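Section 4: Swapping and comparing finger pads on the Navus hand-held gripper

I've tried three kinds of pads on my Navus by now, and swapping them is the part I get asked about most. You'll want a small screwdriver and a spare set of pads. Mine are the stock Sketitz flats and the Clovden ribbed ones.

1. Switch the handle off and let the fingers open all the way.

2. Take the screws out of the mounting block on the left finger and slide the old pad assembly off. Put the screws in a cup or something. I lost one in the grass in October and it's still there!

3. Slide the new one on with the ribs facing in, toward the other finger. Snug the screws down, then do the right side.

Caution: stop turning when the screw stops moving easily. The blocks strip, and a new pair from Stamatopoulos took 11 days to reach me.

4. Switch on and close the fingers slowly with nothing between them. The pads should meet along their whole length. If you see a wedge of daylight, loosen one block, nudge it and try again.

5. Open the settings menu and set the grip limit to 400. That's my starting point for any pad. The flats usually need more (I ended up at 637 before they'd hold a full bottle), and the ribbed ones have never made me go that high.

Note: the menu goes back to 99 after a battery change, so check it before you blame the pads.

6. Run your grip test. Pick up the same thing ten times with each set, and write down every slip - even the tiny ones.

For the test object I like something tall and smooth with a bit of weight to it, and I'd rather work outdoors on a real table than at my bench, where everything is too tidy. Line the fingers up on either side before you start closing, the way the magenta ribbed pads have the juice bottle between them here, and keep the white cap in sight so you can tell if the bottle starts to lean. Frosted glass tabletops are slick, so go easy on that first squeeze.

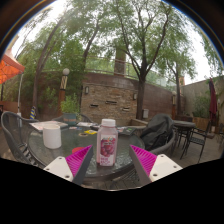
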